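Fomport、植物由来なめし革を用いた小物・ベルトの新ライン「Vodwood」を1月に発売

当サイトではCookieを使用しています。閲覧を続けることで、Cookieの使用に同意したものとみなされます。[同意する] [設定を変更する]

報道関係各位
株式会社Fomport

株式会社Fomport(以下「当社」)は、植物由来のなめし剤で仕上げた牛革を主素材とするアクセサリーライン「Vodwood(ヴォドウッド)」を、1月より販売します。初回の展開はベルト、カードケース、二つ折り財布、キーホルダー、小型ショルダーバッグの37型です。型紙および金具の設計はデザイナーのAnežka Šimek(アネシュカ・シメク)が、革の選定と仕上げ仕様の策定は当社素材開発部のPřemysl Lukáč(プシェミスル・ルカーチ)が担当しました。製造は協力工房Baudryが行います。

■開発の経緯

当社はこれまで、婦人用ベルトを中心にクロムなめし革の製品を扱ってきました。クロムなめし革は柔軟性と耐熱性に優れ、色のばらつきも抑えやすい素材です。一方、コバ(裁断面)を磨いて仕上げる製品では繊維が締まりにくく、顔料による塗膜に頼る割合が高くなります。塗膜は屈曲を繰り返す箇所で割れやすく、当社の修理窓口に寄せられる依頼でも、ベルトの剣先と穴の周辺に症状が集中していました。

Vodwoodではこの点を見直し、コバを塗膜で覆わず、繊維そのものを磨き込む仕上げを採用しました。この方法に適した硬さと繊維密度を得るため、主素材を植物タンニンなめし革に切り替えています。開発の初期には従来の型紙をそのまま流用する案もありましたが、試作段階で折り返し部の厚みが想定を超えたため、全型を新規に起こしました。

■素材

主素材には成牛のショルダーを使用します。なめしはミモザとチェスナットの抽出液を併用し、ピット槽で濃度を段階的に上げながら浸透させる方式です。製品ごとの革の厚みは、ベルト表革が3.0mm、カードケースが1.2mm、二つ折り財布の外装が1.4mm、内装が0.8mmとなります。ショルダーバッグは本体を1.8mmとし、負荷のかかるストラップの付け根にのみ補強革を重ねました。

染色は染料による芯通しとし、表面の顔料は使用しません。このため、血筋、トラ(首周辺のしわ)、生育時の小傷が表面に現れることがあります。当社では、強度に影響する深さの傷と穴あきを裁断時に除外し、それ以外の表情の差は良品として扱います。色は「栗」「墨」「灰桜」「生成り」の4色です。生成りは無染色で、使用に伴う色の変化が最も大きくなります。

裏地には綿100%の平織り生地を使用し、カードケースとキーホルダーは裏地を付けず、革の床面を磨いた一枚仕立てとしています。

■設計

ベルトは幅30mmと35mmの2種です。穴の間隔は25mmで、穴の形状を真円から縦横比のわずかに異なる長円に改めました。ピンが接する側の縁に力が偏る傾向があり、長円とすることで変形時の裂けを抑えることを意図しています。バックルは真鍮無垢の鋳造品で、めっきおよびクリア塗装を施していません。ねじ留め式のため、購入後の交換および長さの調整が可能です。

カードケースは、1枚の革を3か所で折り、縫製箇所を両側面に限定した構造です。縫い代は3mm、ステッチの間隔は3mmで統一しました。糸はポリエステルの撚り糸にロウ引きを施したもので、返し縫いは2目とし、端部は焼き留めで処理します。

二つ折り財布は、札入れの仕切りを外装より4mm短く設計しています。内装と外装の寸法が等しい場合、閉じた際に内側の革が余り、折り目付近に波状のしわが生じます。寸法差を設けることで、閉じた状態での厚みを抑えました。小銭入れはボックス型とマチなし型の2仕様があり、後者はカードの収納段を1段追加しています。

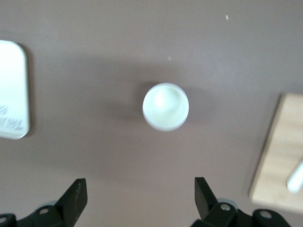

卓上の白い円筒形の容器

ショルダーバッグは幅220mm、高さ160mm、マチ60mmです。口元はファスナーを使わず、かぶせ蓋と真鍮のギボシで留めます。ギボシの受け穴には切り込みを入れ、切り込みの終端に直径1.5mmの小穴を設けて裂けの進行を防ぎます。ストラップの長さは5段階で調整できます。

■仕上げと検査

コバの仕上げは、面取り、研磨、ふのりの塗布、木製コーンによる磨きを1工程とし、これを3回繰り返します。研磨紙の番手は工程ごとに上げ、最終工程の後に蜜ロウを熱で含浸させます。ふのりの濃度は気温と湿度により調整するため固定値を設けず、Baudryの作業者が塗布後の乾き方で判断します。

当社は量産に先立ち、裁断から完成までの各段階で試験片を抜き取り、社内基準による評価を行いました。試験片の総数は307点です。評価項目は、屈曲、摩擦による色移り、縫い目の引張、ギボシ穴の繰り返し開閉の4項目としました。このうち灰桜の初期ロットでは、湿摩擦における色移りが社内基準を満たさなかったため、染色後の水洗時間を延長し、定着工程を1回追加したうえで再評価を行っています。販売品にはすべて変更後の工程を適用します。

なお、社内基準による評価は製品の耐用年数を保証するものではありません。淡色の衣類と組み合わせて使用する場合や、雨天時の使用では、いずれの色でも色移りが生じる可能性があります。

■デザイナーおよび開発担当者のコメント

Anežka Šimek(デザイン担当)
「今回の型紙では、縫い目の数を減らすことを最初の条件に置きました。縫い目は強度を担う一方で、糸が擦れる場所にもなります。カードケースは折りの順序を変えるだけで縫製箇所を2辺に収められました。財布の仕切りの寸法には最も時間がかかり、最終案に至るまで1mm単位で試作を重ねています。装飾としてのステッチは入れていません。」

Přemysl Lukáč(素材開発担当)
「同じショルダーでも、背側と腹側では伸びの方向と量が異なります。ベルトは背骨に平行に裁断し、伸びが出やすい部位はキーホルダーや補強革に回すよう、裁断の割り付けを品目間で共通化しました。灰桜は淡色で、なめし剤そのものの色の影響を受けます。ロットごとに多少の色差が出ることは避けられず、ベルトと財布を揃えて購入される場合は、店頭で現品を見比べていただくことを推奨します。」

■修理および部品の供給

Vodwoodの全品目について、購入後の修理を受け付けます。対象は、糸のほつれ、コバの再仕上げ、金具の交換、ベルトの穴の追加および長さの調整です。バックルおよびギボシは単品でも販売します。修理の標準的な所要日数は、受付から45日です。革の破断、溶剤の付着による変質、他所で加工を施した製品については、現品を確認のうえ可否を回答します。

■手入れについて

通常の使用では、乾いた布でのから拭きを基本とします。油分の補給は革の表面に乾燥が見られる場合に限り、少量を布に取って薄く伸ばしてください。生成りは油分を多く含ませると、その部分だけが先に濃色になることがあります。水に濡れた場合は、こすらずに水分を吸い取り、直射日光と暖房器具を避けて陰干ししてください。真鍮の金具は経時により変色します。光沢を戻す場合は、研磨剤が革に付着しないよう、金具を外したうえで作業してください。

■販売について

Vodwoodは、当社直営店「Bullska(ブルスカ)」および当社オンラインストアで取り扱います。Bullskaでの販売は1月の金曜日に開始し、オンラインストアでの受注は同日正午からとなります。具体的な日付は、店頭およびオンラインストアで告知します。初回生産分のうち、ショルダーバッグは色ごとに数量を限定し、完売後は次回生産分の予約を受け付けます。

Bullskaの店内では、コバ仕上げの各段階を示す革見本と、無染色革の経時変化の見本を常設します。ベルトの長さ調整は購入時に店頭で行い、費用は本体価格に含まれます。オンラインストアで購入する場合は、注文時に希望の長さを指定してください。採寸は、現在使用しているベルトのバックルの付け根から、使用している穴の中心までの距離を基準とします。

■製品概要

ブランド名:Vodwood(ヴォドウッド)
品目:ベルト、カードケース、二つ折り財布、キーホルダー、小型ショルダーバッグ
型数:37型
主素材:牛革(植物タンニンなめし、成牛ショルダー)
裏地:綿100%(カードケース、キーホルダー、ベルトを除く)
金具:真鍮無垢
色:栗、墨、灰桜、生成り(品目により展開色が異なります)
デザイン:Anežka Šimek
素材開発:Přemysl Lukáč
製造:Baudry
発売時期:1月
取扱店:Bullska、Fomportオンラインストア

■本件に関する問い合わせ

株式会社Fomport 広報担当
サンプルの貸し出しおよび製品画像の提供を希望される場合は、媒体名、掲載予定時期、希望品目を明記のうえ、広報担当まで連絡してください。サンプルの数には限りがあり、灰桜および生成りは貸し出し期間を短縮する場合があります。

※記載の寸法は設計値です。天然皮革の特性により、製品ごとに若干の差が生じます。
※仕様は改良のため予告なく変更する場合があります。

ニュースレター登録
新製品と店舗に関する情報をメールでお届けします。メールアドレスを入力してください。[登録する]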